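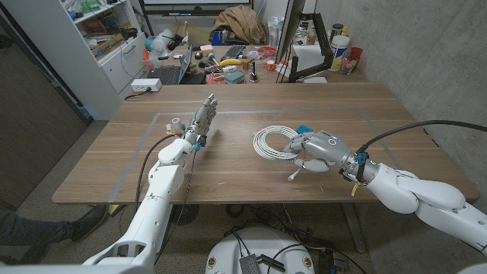 Page last changed: February 2019 by Z. Dağdelen

Ticket: White cable on the big table, and the desk behind it
Opened by: Zübeyde Dağdelen
Assigned to: İlker Bayram
Status: open, waiting for answer

Zübeyde Dağdelen wrote:
I would like to report two problems. The first is the white cable. It was coiled very tightly when I took it from the Ruddock box in November, and now the laptop charges for a short time and then stops. If I hold the cable near the plug, the charging starts again. I tried another wall socket and the result was the same.

The second problem is the back desk. Besides the laptop and the two keyboards there is a banana, a red bowl, a red cup and a bottle. I am afraid that a drink will go into a keyboard one day. Please, can food have another place?

İlker Bayram wrote:
Thank you for the clear report. Please do these steps and write the result after each one.
1. Uncoil the cable completely and leave it flat overnight.
2. Clean the plug with a dry brush. Do not use the Clenness spray.
3. Charge for two hours from the wall, not from the power strip.

Zübeyde Dağdelen wrote:
Step 1 done, no change. Step 2 done, a little dust came out. Step 3: it stopped after 11 minutes. I have coiled the cable again, this time in a wide loop.
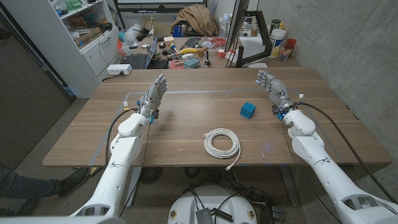 Page 2

Greer Galbraith wrote:
Is the blue cube on the table part of this ticket? It is inside the grey tape, with the cable nearer the front edge.

Zübeyde Dağdelen wrote:
No, the cube has no relation to the charging. It may stay inside the tape. But the end of the cable should not hang over the front of the table, somebody can catch it with a sleeve.

İlker Bayram wrote:
I agree. I think the wire is broken inside, close to the plug, so cleaning will not help. I have asked Şengül Akbulut to order a new one from Jenex, 2 metres long. Until it comes, please put a paper label on the old cable and do not use it for the laptop.

Zübeyde Dağdelen wrote:
I will write the label today. The question about the food is still without answer.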